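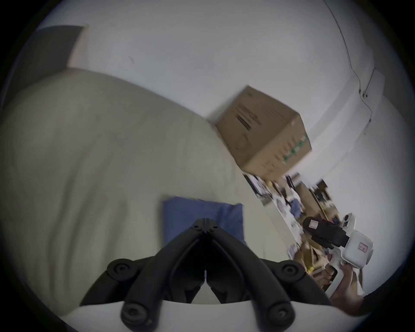
What did the bedding part of the grant pay for?

Duvets, fitted sheets and folded spare cloths for the guest rooms at Fotulside, plus the hours to make up and check each bed.

Progress report to the Mokdale fund, 8/21/26

Spending to date is $3,315, all of it on bedding and laundry. We have bought 160 items from Zallis. They came in 2 deliveries, and the second was short by 4 pillowcases, which have been credited to our account.

The room with the gray headboard was the first to be set up. Its bedding is a pale beige duvet and a sage-green fitted sheet. We are using this room to settle how the beds should be made before we write the instruction card for the others. 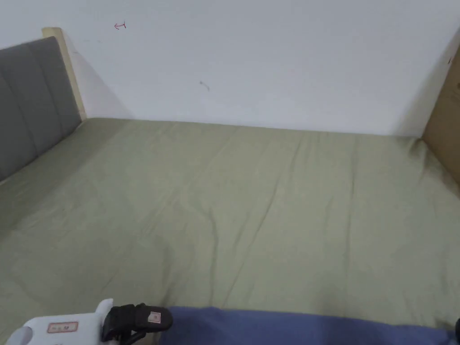
Fitted sheets take the most time. The side against the wall is hard to reach, and creases in the middle have to be pulled out from the open side. We tried ironing the sheets first and dropped it, as it added too much work per bed. The card will ask staff to tuck the wall side first and smooth toward the room.

Still to do: label the spare sets by bed size, finish the card, and touch up marks on the walls. Paint is not in this budget and will be charged to the Ki account. The next report is due in January.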